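December 13, 2020

Bench 2 log, two-arm cell. Whiteboard erase task. Right arm fault, picking up from last night's note.

Short version: right arm dropped torque at the elbow mid-stroke, forearm came down, gripper hit the board. No one was in the cell. No damage I can find except a scuff on a finger tip. Arm is back up but NOT cleared for unattended runs. Read the rest before you touch the config.

What happened. Running the Primness policy checkpoint from Hường Tiêu's last training batch, episode 19 of the session. First 18 fine, a bit slow. Left arm steadies the board, right arm comes across and wipes. On 19 the right arm got most of the way through the approach and then went limp at the elbow. Shoulder held, wrist held. Only the elbow. So the forearm pivoted down and the gripper landed on the board, not hard, but it made a noise I did not like. Left arm kept going like nothing had happened and started pulling on the board with the other gripper on top of it. I hit the e-stop. Both arms sagged, as they do.

First thing that bothers me more than the fault: the left arm should have stopped by itself. One arm faults, both hold. That's how it's supposed to be set up and has been since July. It wasn't. See further down.

Checked in this order:

Elbow motor temp. Log says 97 F at time of drop. Nothing. Shutdown threshold is way above that. So not thermal, which was my first guess and I wasted a good while on it.

Supply voltage. Clean on the Zollero supply log, no dip on either channel.

Motor bus. Here it gets interesting. The elbow stopped answering 2 cycles before the torque went. Then came back by itself after the e-stop reset, reporting a watchdog trip. So the motor did what it's meant to do when it hears nothing, it let go. Question is why it heard nothing.

Wiggled the bus cable at the elbow with arm supported and torque off. Nothing. Then wiggled with the forearm stretched out like in the wipe approach. Dropout on the monitor. Back to folded, fine. Out again, dropout. Did it over and over till I believed it.
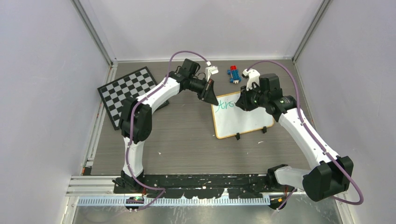

Pulled the elbow cover. Connector was seated but the lead had been dressed too tight, no slack at full reach, so every long reach tugs on the crimp. One pin had backed out partway. Pushed it in, it backed out again with a light pull. Crimp is bad, not just loose. Swapped the whole lead for one from the Giretberg spares box (last one in there, need to order more) and redid it with a service loop. Checked loop doesn't pinch at either end of travel.

Same check on the left arm. Pin OK, slack is marginal. Left it for now but put tape on the elbow so we remember. Somebody redo it before the next long session pls.

Now the hold-both thing. The fault link between arms lives in the cell config, one flag. It was off. Looked at the history, it got switched off in the file we copied over when we moved to the new launch script. The old script set the flag itself at startup so it never mattered what the file said. New script reads the file. So we have been running with no cross-arm stop since the switch and didnt notice because nothing faulted. Not great. I was the one who copied the file.

Flag is on now. Tested it properly:

- pulled bus on right elbow by hand, torque low, forearm propped on foam. Left held. Good.
- same the other way round. Right held. Good.
- killed the process for one arm. Other arm held but took noticeably longer, I'd say half a second. Don't love it. Probably the heartbeat timeout. Kim controller notes say it can go shorter but then you get false trips when logging is heavy. Leave it, ask Hường.

Also made the launch script refuse to start if the flag is off. Prints a loud message. If you see it do not comment it out.

The watchdog behavior itself. Letting go on lost comms is the factory setting and I understand why, but for an arm that's stretched out over stuff it means the thing falls. Options are 1) leave it, 2) set to hold position on timeout, 3) damped drop. Holding sounds nice until your hand is under the gripper and it's holding onto the last command with force. Damped drop is what I'd want but not sure this motor firmware does it. Left at factory. Want to talk this over with Hường before anybody changes it, so please don't.

Data. Episode 19 marked bad and pulled from the set. Went back over the previous 3 sessions looking for short dropouts on the same motor. Found a few single missed cycles, all at long reach, all recovered. No motion glitch that I can see on the joint plots but I tagged those episodes anyway. Hường can decide whether to keep them for training. My vote is keep.

After the fix: ran the right arm through full reach at low speed, then at task speed, with the bus monitor up. Around 40 minutes. Zero missed cycles. Then a handful of erase episodes with my hand on the e-stop. All ran through to the end. Policy still does the little hesitation before it touches the board but it did that before, seperate issue.

Until further notice:
- someone at the e-stop for every run, no walking off for coffee
- hands out of the cell with torque on, even for nudging the board straight. Stop, nudge, restart
- bus monitor window open, if missed cycles on any joint goes above zero stop and write it here with the joint angles

To do
- order elbow leads, get more than one this time
- left elbow lead, redo with slack
- heartbeat timeout, Hường
- add missed-cycle count to the episode metadata so we don't have to dig in raw logs – half done, branch is on my machine, not pushed yet
- foam pad in front of the right arm? would get in the way of the task but maybe for cable tests

Old lead is in a bag on the shelf over the bench with the bad pin marked. Keep it, want to look at the crimp under the scope tomorow.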